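September, late, the kitchen window open and the kettle gone cold again

I promised myself I would write this down before bed, while my feet still hurt from it, because by tomorrow I will have smoothed it all over into a story I tell at lunch. So. I spent the day at Skollside with Borghild Sjöberg, who has been asking me to come since spring, and whom I kept putting off with one excuse after another. I have been grumbling in these pages for years that I will believe in household machines on the day one of them puts away my socks. Borghild knows this, and I think she has taken it a little personally.

I took the early bus and ate my sandwich on it, which I regretted by eleven. Borghild met me at the door with coffee and her sleeves pushed up, talking already. She talks about the work the way my aunt used to talk about her tomatoes, with worry and love in equal parts, and I had to ask her to go back to the beginning more than once. The short of it is that the machines don't know how to do chores until somebody has done the chores for them, over and over, holding the same sort of gripper the machine will have. Opening, closing, picking up, setting down. It has to be gone through by a person first, with all the little hesitations left in.

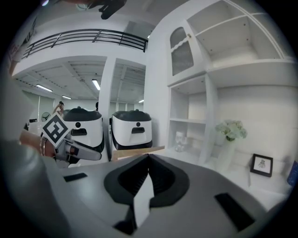 Photo: Borghild Sjöberg / Skollside

I had pictured something like a factory, I suppose, or a dentist's. It is much more like somebody's front room that has been put up inside a hall, with flowers in a vase and a great white wall of shelves that I would have liked to take home with me (where I would put it is another matter). The two white robots with the black tops looked so tidy and patient that I said good morning to them, and then felt silly, and then said it again after lunch because it seemed rude not to.

Well, and then she gave me a turn. I don't know what I expected of the grippers. You squeeze and the fingers come together, and that is the whole of it, and my goodness it is hard. I am sixty-four years old and have opened drawers all my life without giving one of them a thought. With the grippers I was like a person in oven mitts trying to do up a necklace. You lose your fingertips! I hadn't understood how much of housework lives in the fingertips – knowing that the drawer is going to stick just before it sticks, feeling that you have hold of one dish towel and not the two underneath. All of that was gone, and I stood there with my tongue between my teeth like a child cutting out paper.

Borghild was very kind about it. She said that most people grip too hard at first, and that I should slow down and let my wrists go soft. By the end I could get a drawer open and shut without rattling it, and I was prouder of this than of anything I've done since the quince jelly.

I asked her straight out over lunch whether they can do it yet, the machines, in a real house. She put down her fork and thought about it, which I liked her for. She said a drawer, yes, if it is a drawer of the kind it has seen, and nobody has stuffed it. A drawer like mine, with the rubber bands and the takeout menus and the candle ends, not so much. They had 3000 goes at drawers on file from the summer and were hoping for 2000 more of cupboards and shelves before the snow, and she said it still surprised her which ones came out badly. A glass jar can be trouble. Something limp is nearly always trouble. She told me they tried Magnusson's old linen napkins for 3 days running and she ended up folding them all herself on the train home, to calm down.

There is a rival outfit, Deltarov, that she is a bit sniffy about. They have put out a film of a machine clearing a whole supper table, and she has watched it more times than is good for her, looking for the joins. I said perhaps it simply works. She said perhaps, and passed me the pickles.
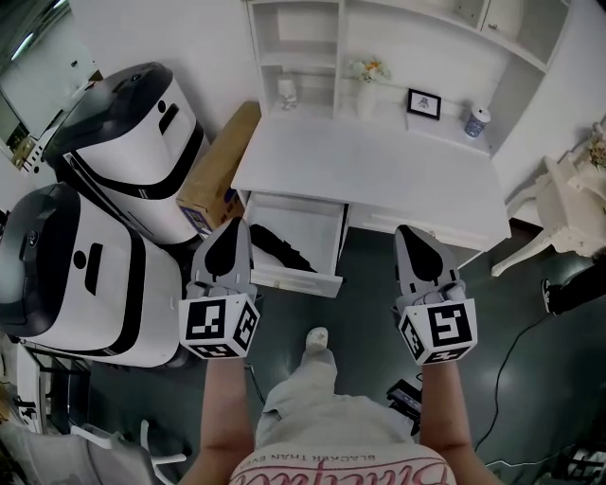
I watched the others for a good part of the afternoon and I found I could have gone on watching. There is something restful in seeing a plain job done slowly and with care. At home I bang everything shut with my hip. I kept thinking of my mother ironing pillowcases, how she never seemed to hurry and never seemed to finish either, and wondering what she would have made of grown people being paid to open and close furniture. She would have laughed until she had to sit down, and then she would have told them they were doing it wrong.

Before I left, I asked about the shop-floor side of things, on account of my nephew at Drillard, who frets about it. Borghild thinks the warehouses will come sooner than the kitchens. On a shop floor the same box comes along in the same place and the floor is kept clear, and if something isn't where it belongs there is somebody whose job it is to put it back. In a house things belong wherever you set them down last. I must remember to tell him that gently, or maybe not tell him at all, he has the baby to think of.

So, can they do my socks? No. I'm allowed to be right about the socks for a while longer – she gave me 2 years, then took it back and said she wouldn't put money on it. But I came home less smug than I went. I stood in the kitchen in my coat and opened the cutlery drawer with my thumb and one finger, very slowly, and it stuck where it always sticks, and my hand knew all about it before I did.

Must send Borghild the jelly recipe. Must also buy rubber bands, no, must NOT buy rubber bands. Bed.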